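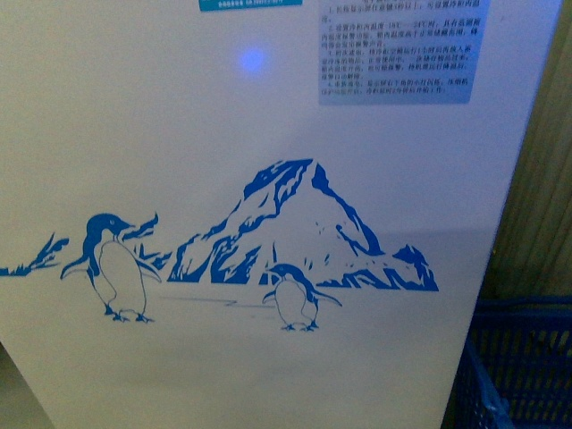 How does sizing work if I'm ordering a Dakuvlow coat for the first time?
Our coats are cut with a bit of room in them, so most people are happiest in the size they'd wear in an ordinary shirt. If you like a big jumper underneath (and plenty of us do, come February in Sistwood), go up one. The sleeves run long on purpose and turn back nicely into a cuff. Each coat's page has a chart with the chest, shoulder and back length of the finished garment, so you can lay your favourite jacket on the bed and compare.

Who designs the clothes?
Naima Mahrous does, and has since the very first collection. She started out altering her aunt's winter coats, and you can still see that in the way she handles a collar or sneaks an extra pocket into a side seam. She drapes everything on the stand before a pattern is drawn, then wears the sample herself for a few weeks, on the bus, in the rain, to the shops, and comes back with a list of things she'd like changed. It's a slow way to go about it, but we've grown rather fond of it.

Is the wool new or recycled?
A mixture, depending on the piece. The Ashour coat and the short jacket are made from recycled wool with a little nylon for strength, and you'll notice tiny flecks of other colours in the cloth, which we love. The scarves and the heavier winter capes are new wool. The label inside each garment gives the full fibre content.

How many of each style do you make?
The Ashour coat is our biggest run at 400 pieces a year, spread over all colours. Everything else is smaller. If your size has gone, pop your email address in the box on that page and we'll write to you if one comes back.

Can I try things on in person?
We'd love you to! The studio in Sidadport has a fitting room, a decent mirror and a kettle. Monday is our cutting day and the tables are covered in cloth, so please choose another day of the week and book ahead if you can.

Do you do alterations?
Hems and sleeves, gladly, on anything with our label in it, no matter how old it is or where you found it. Allow three weeks, or four if you're hoping for it back at the start of winter when everybody remembers their coat at once. Relining is a bigger job, so send us a photo of the inside first and we'll have a proper chat about the colour.

How should I wash my coat?
Very seldom, to be truthful. Hang it somewhere airy overnight, brush it down with a soft clothes brush and dab at any marks with cool water. When it does need a real clean, take it to a dry cleaner you trust. Please don't tumble dry it, even on low.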